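How I Finally Got My Mail and Paperwork Under Control

I moved to Jilville in November with 40 pounds of paper. I know the number because I put the boxes on the bathroom scale. Old phone bills, a manual for a toaster I gave away years ago, and somewhere in there the title to my car, which I needed (of course!) the same week.

So I worked out a system, and it has held up through a whole tax season. It takes one long afternoon to set up and a few minutes a night after that.

Step 1: Get it all in one spot
Every drawer, every bag, the glove box too. Don't read anything yet. I lost an hour to an old letter from my friend Haruto and had to start over after dinner.

Step 2: Sort fast
I make four piles: act on it, file it, shred it, recycle it. Give each sheet a couple of seconds. If you're stuck, it goes in the file pile and you can argue with yourself later. Catalogs go straight to recycling, even the nice ones.

Step 3: Label your folders the way you talk
My first try had folders called "Utilities" and "Correspondence" and I never opened them. Now I have "House," "Car," "Doctor," "Taxes," and "Cat." My neighbor Shigeru files everything by year, and he can find a receipt faster than I can, so do what makes sense to you.

Step 4: Give new mail a landing place
Mine is a basket by the front door. Go for something shallow, so the pile can't get too deep before you have to deal with it. Check that a full-size envelope lies flat on the bottom before you buy - I brought home one that was too narrow and it ended up holding mittens. Woven ones are nice if yours will be out where guests can see it.
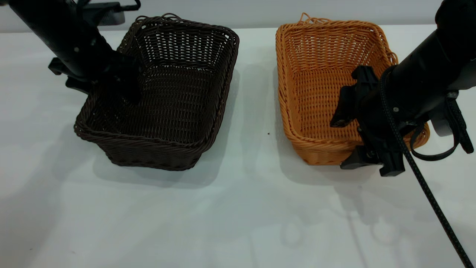
Dark brown wicker, the kind of thing I mean.
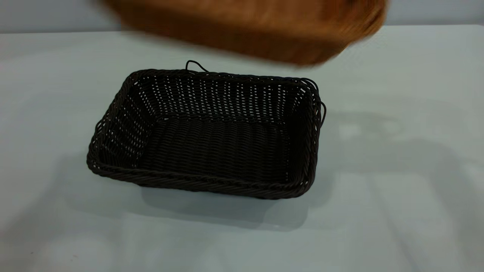 Step 5: Empty it every night
I do this while the kettle heats up. Open everything, toss the outer envelopes, and put bills in the "act" folder with the due date written big on the front. If I've been away, I let myself have 72 hours to catch up.

Step 6: Shred once a month
I have a small shredder and it gets hot if I feed it too much, so I stop when it starts to smell funny. For the first big cleanout I paid a shredding place in Hener to take two boxes, and I'd do that again in a heartbeat.

If you're not sure how long to hang on to tax papers, ask whoever does your taxes before you shred them.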